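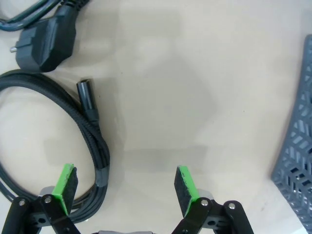
Cream tabletop, lime green pads.

January, and the school board has discovered the reading log again. Every child at Avcombe is to read for 10 minutes a night and have a grown-up sign for it, which as far as I can tell measures how often grown-ups can find a pen. Mine came back with 6 signatures in it, 4 of them mine. The other two have a very nice loop on the capital letter and I have decided to admire the penmanship.

Parents' meeting at seven in the gym, on the small chairs. Ms. Þrastardóttir – Dagný, she says, please – explained the new math program, Warkska, where you don't carry the one anymore, you "regroup with intention." A man behind me asked whether the answer was still the same. She said yes. He seemed let down.

Then roughly half an hour on the Paredes trip and who pays for the bus. It's 300 dollars more than last year. Someone proposed a bake sale and I looked hard at my shoes, and still came home with brownies to make.
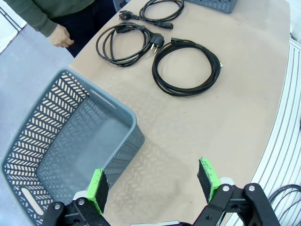
Black cables and two baskets on the table.

Spelling list tonight had "necessary" on it. I called it out with great confidence, then had to go look it up in the hall where I couldn't be seen. One c, two s's. He got it right the first time and asked what had taken me so long.

Must buy cocoa. Must sign the log.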